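Ranger un établi encombré avant de coller

Fiche atelier, mise à jour le 21 décembre 2024 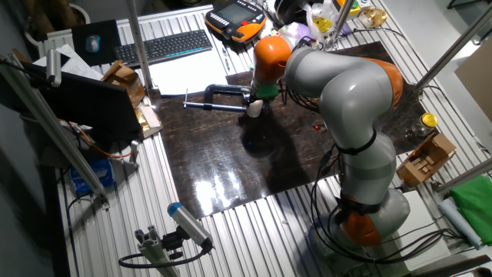

Un collage demande de la place, et la place se prend avant d'ouvrir le tube. Commencez par le plan de travail : il ne doit y rester que les pièces et les serre-joints. Le clavier, la souris et les papiers partent en premier, puis les petits contenants. Sur notre table, le bocal à couvercle jaune se trouve à côté de la planche brune, tout près du carton de petits blocs de bois — on range le premier, on garde le second à portée de main.

Essuyez ensuite la planche avec un chiffon sec. Ramassez les miettes de colle à la spatule.

Préparez le serre-joint en C. Ouvrez la vis un peu plus que l'épaisseur à serrer et posez-le à plat, poignée vers vous. Prévoyez 2 cales par serre-joint.

Faites un essai à blanc, sans colle. Si les pièces glissent, desserrez et recommencez.

Avec la colle Puvton, laissez sous presse 9 heures. Les cales se trouvent chez Salgado, référence 617, ou se coupent dans une chute.

Remettez le reste en place une fois le serre-joint retiré.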